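# Teaching by the Armful

The laundry room at Brakwood opens to residents at 6:00 am, so the operators at Nnaji do most of their work before then. The job is unloading a front-loading dryer into a basket. A person does it in under a minute, thinking of something else. The company has spent since January collecting 2,277 demonstrations of it.

A demonstration is one complete run, driven by a human through a pair of leader arms. The operator moves the leader, the follower arm copies the joint angles, and the log stores both along with the camera streams. Nothing is scripted. If the operator hesitates at the drum rim, the hesitation goes into the data, and a policy trained on enough of those will hesitate too.

Wian Sithole, who runs the sessions, threw out 234 of the early runs for that fault. His operators were stopping short of the opening to check the depth, then going in. The first trained policy stopped in the same spot and sometimes stayed there. "It had learned the pause better than the reach," he says. The operators now rehearse each load with the recorder off.

Cloth is the hard part. A rigid object has a pose that can be estimated and a grasp that can be planned. A damp sleeve wrapped around a towel has neither. Two fingers close on whatever is nearest, the bundle stretches, and half of it stays behind the filter rim. Operators deal with this by regrasping lower down and pulling at a shallow angle, a habit they found hard to put into words but easy to show.

Nnaji tried hand guiding first, at its Urnlow workshop. A trainer held the wrist and walked the arm through the motion. The paths were smooth, but the trainer's forearm blocked the head camera at the moment of contact. Remote control removed the forearm and brought a delay, which new operators need 8 sessions to stop fighting.

The team's next site is Taltomitz, where the drums sit higher. Sithole has budgeted 400 new runs there – fewer if the reach transfers.
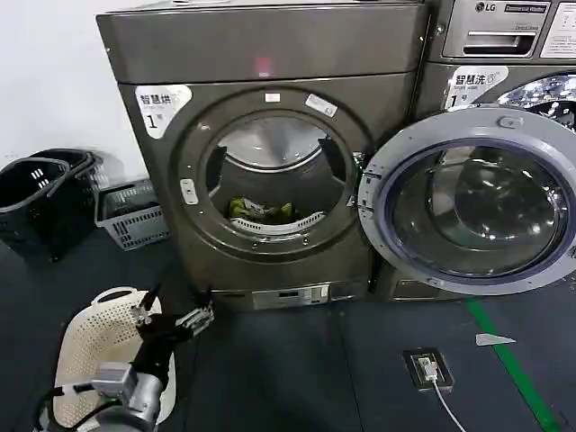

Can one operator's demonstrations be enough to train a task?

For a narrow task with fixed equipment, one skilled operator is often enough, though a second adds useful variety in approach and timing.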